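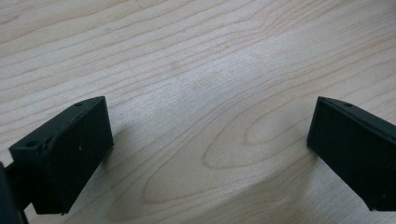 **To:** Orysia Boiko, Kultura program office
**From:** Thodoris Xenos, Dreta manipulation group
**Date:** 31 Mar 2019
**Re:** Progress report, second period, including the gripper fault

## Summary

We planned to deliver 1682 usable demonstrations this period and delivered 1461. Most of the shortfall comes from one fault in the hand-held grippers, described below. The fault is understood and a fix is in use on both tools. One operator had a minor hand injury connected with it. We are asking to move the second milestone into April, with no change to the budget.

## What went wrong

The hand-held tools have two black fingers driven by a trigger. A position sensor in the handle records how far apart the fingers are, and that opening value is stored with every camera image. The arm later uses it to decide when to close and how far.

While checking finished recordings, Radymyr Kostiuk found that the stored opening did not match the images. The fingers were plainly wide apart over bare tabletop and the log said they were more than half closed. In other recordings the error ran the other way. He went back through the batch and marked 194 recordings as unusable. These are not included in the delivered total.

We first blamed the sensor and swapped it. The error came back the next morning. We then suspected a timing offset between the camera and the log, and lost two days on that. The clocks were fine.

The cause was mechanical. The coupling between the trigger shaft and the finger linkage is held by a single set screw. On the first tool the screw had backed out far enough for the shaft to slip when the operator squeezed hard. After each slip the sensor kept reporting a smooth, believable number, but it was measuring from the wrong starting point. Nothing in our software compared the reading with a known position, so recording carried on as normal.

The second tool had the same screw, slightly loose. We found no bad recordings from it, but we have treated it as having the same fault.

## Injury

Liam Fitzgerald was using the first tool when the linkage slipped under load and the fingers snapped shut. He was holding a part in place with his other hand and the skin of his index finger was pinched between the fingers of the tool. He had a blood blister and no broken skin. He reported it the same day and did not need treatment beyond a cold pack.

We should have stopped using the tool at that point. It was logged as a handling mistake and the tool went back into use the same afternoon. That was my decision and it was wrong. If we had opened the handle then, we would have found the screw, and a good part of the 194 would have been saved.

## What has been done

- Both couplings now have a flat ground on the shaft and two set screws with thread locker.
- Operators close the fingers fully and open them fully over the bare table before each recording. The software reads both end positions and refuses to start if either is off.
- Both tools are opened and the coupling checked after every 200 recordings.
- Supporting a part by hand between the fingers is no longer allowed. Nivaldo Miranda has made two small clamps for the parts that won't stand up without help.
- Any pinch or unexpected finger movement takes the tool out of use until someone other than the operator has inspected it.

The end-position check adds a few seconds to each recording. Operators complained about it for the first day or so — less since the software began doing the check without a key press.

## Effect on the arm

The arm itself was not damaged. One early policy had been trained with some of the bad recordings mixed in, and it closed too soon on approach, pushing parts along the table before it had them. We have withdrawn that policy and deleted it from the shared folder so that it isn't picked up by accident. Retraining on the clean set is under way. I don't have results I would want to put in a report yet.

Niskanen received a copy of the early policy for their own bench. We have told them about the fault in writing, and they have confirmed that they are not running it.

## Still open

The replacement couplings from Lusteck have not arrived. The reworked originals are holding, but the ground flats are a repair and I would like proper keyed parts in both tools before we start on the heavier objects.

We also have older recordings, from the first period, made before anyone was looking for this. Radymyr is writing a script that compares the logged opening with the finger positions visible in the images. Until that has been run I can't say whether any first-period data is affected. If it is, I will send a corrected figure separately and not wait for the next report.

## Request

Please confirm that the second milestone can move to the end of April. The remaining recordings can be made with the present staff and tools.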